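# Wednesday visit to the Turent workshop

Notes for the newsletter. I went out on the 11 o'clock bus from Mustanport station and walked the last bit along the canal. The building has no sign on the street side, so if you go to the next open day look for the green roller door and ring the bell. Parking is limited to the row beside the fence.

Turent is a small outfit that records people doing household jobs and sells the recordings to companies training robots. They moved into this building in July. Before that they shared space with Bezerra, who make cable guides, and they still get their metalwork done there.

## Sign-in and the talk

We signed a form, were given a visitor sticker and sat through a short talk. Most of it was about why they've gone from remote control to hand-held grippers for cloth work. With remote control the operator sits at a station and drives a pair of arms. It works, but it's slow, and people learning it drop things a lot. With the hand-held kind you hold one gripper in each fist and do the job yourself. There is a camera on each gripper, so the recording shows the job from where the robot's own fingers would be. The robot gets trained on that later.

They said a new person can make a usable recording on their first day with the hand-helds. On the remote station it took them closer to two weeks. I've no way to check that, but having tried both I can believe it.

The target for this job is 1000 recordings of shirt handling. They had 555 accepted when we visited. A recording is thrown out if the cloth leaves the view of both gripper cameras for too long, or if the person's bare fingers touch the shirt.

## Shirt handling

This was the part I'd come for. The work surface is large, pale and padded, and the grippers have a white body with black jaws. The shirt is blue.

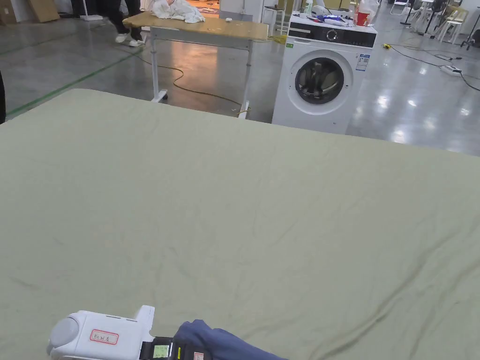
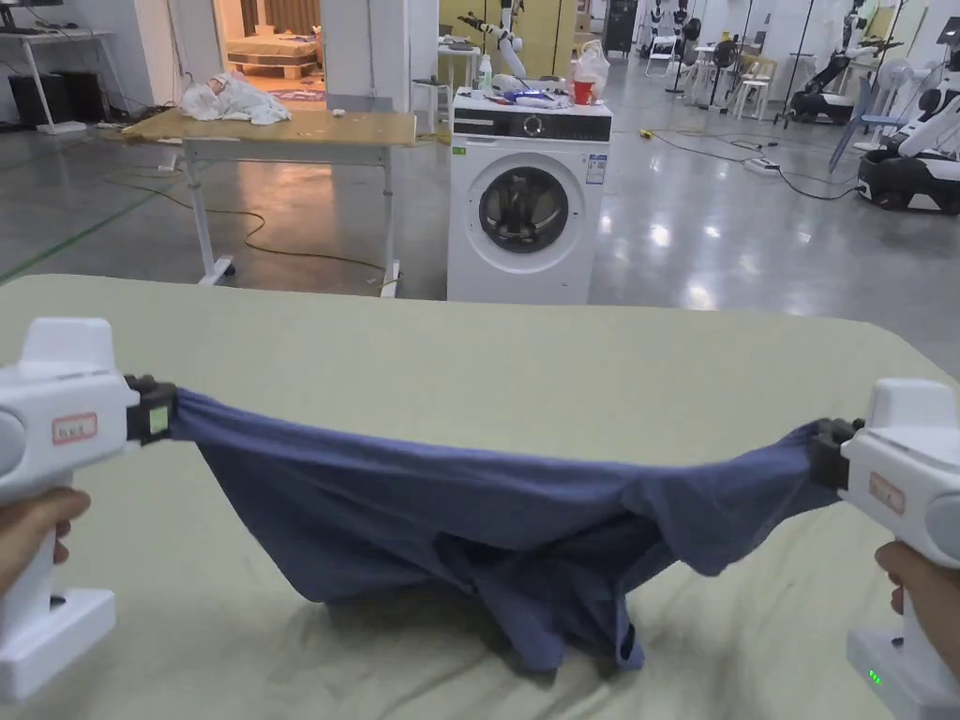
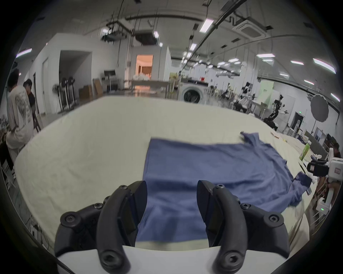
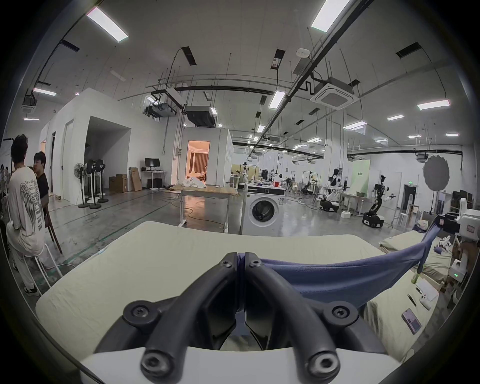 ## Having a go

Visitors could try it in pairs, one on the grippers and one reading out the steps from a card. Mine went like this:

1. Pick the shirt up by any edge.
2. Find a shoulder and take it with the left gripper.
3. Run the right gripper along to the other shoulder.
4. Hold it out straight, count to two, lay it down.
5. Fold the sides in, then fold the bottom up to the collar.

Step 3 is the hard one. You can't feel the seam through the grippers, so you have to look for it, and the cloth hides it half the time. I lost the shoulder twice. On the third try I got to the end, and the result would not pass in a shop. The staff member said that was fine and that they keep untidy folds as long as the steps are in order.

Your wrists get tired sooner than you'd expect. The regular people work for 20 minutes and then swap over.

The remote station was open for a shorter turn. I moved a sponge from one tray to another and it took me longer than the whole shirt had. There's a small delay between your hand and the arm, and I kept correcting for a movement that hadn't finished yet.

## Questions people asked

Someone asked whether a robot can already fold a shirt from these recordings. The answer was "sometimes" — flat shirts laid out neatly go well enough, and a shirt in a heap still goes wrong more often than they'd like.

Another visitor asked who checks the recordings. They use a program called Suvex to line up the camera views and flag gaps, then a person watches every one at double speed. Recording number 2458 is apparently well known in the office because it has passed and been failed again three times. The numbers run across all their jobs, so it's higher than the shirt count.

There was also a question about pay for the people doing the folding. It's an hourly rate and doesn't depend on how many recordings get accepted. They didn't give the figure.

## If you're going

- Wear closed shoes.
- There's tea but no food on site, and the nearest cafe shuts at 2.
- Allow two hours if you want a turn on both setups.
- Ask to see the checking room. It isn't part of the usual tour but they took us in when we asked.

The next job on their list is towels, then fitted sheets. They're taking names for a second open day, and the sign-up sheet is at the front desk.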